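Handout 4: Reading a Knife Spec Sheet

Reading due before this session: the Clustimeo and Prolterel catalog pages in your packet. Bring a ruler.

Steel names first. The Clustimeo page gives the blade steel three mentions in one paragraph and the heat treatment none. Two blades from the same steel can behave very differently if one was tempered badly. When a maker prints the alloy and leaves out the hardness range, write "unknown" in your chart. Don't fill in what a forum told you.

Edge retention claims. Prolterel says its folder made 727 cuts in rope before it needed sharpening. What rope? How thick? Who decided it needed sharpening, and by what test? I wrote to ask in January and got a discount code. Until somebody prints the method, treat the number as decoration. 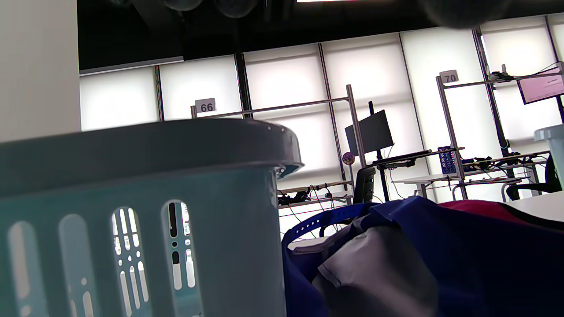
Laundry basket, slotted side wall and rolled rim.

Weight. Check whether the figure includes the pocket clip. The Ibarra sheet lists 100 grams, with the clip in a separate line further down under accessories. A buyer who compares that to a rival's all-in weight is comparing two different things, and I suspect the marketing people know it.

Lock strength. "Holds 200 pounds" is a favorite. Ask where the load was applied. A weight hung close to the pivot puts much less torque on the lock than the same weight hung near the end of the handle. Most sheets don't give the distance, and without it you can't work out the torque. Spine whacks on video don't settle it either.
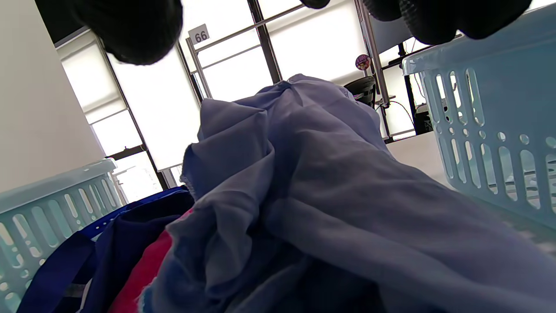
Pocket carry is where the sheets get vaguest. Memport calls its clip "deep carry" and "fabric friendly," and offers no word on what fabric. Clips are usually shown on stiff new denim, which flatters them. A rumpled garment like the blue-lavender one, all folds and creases, gives a clip much less to sit flat against, and I would want to see the test repeated on something like that before believing the phrase. Clip tension is rarely printed at all.

Price. A 70 dollar knife and one costing three times as much may share a steel, a lock type and a blade length. The difference may be in fit and finish, or in the box. The sheet won't tell you which.

For next session

Pick one knife from the packet. Copy out every claim on its page and mark each one M (measured, method given), N (number, no method) or A (adjective).

Then rewrite the page using only the M lines. Some of you will hand in a very short page, and that's fine.

Charts in pencil, please. We will be changing them.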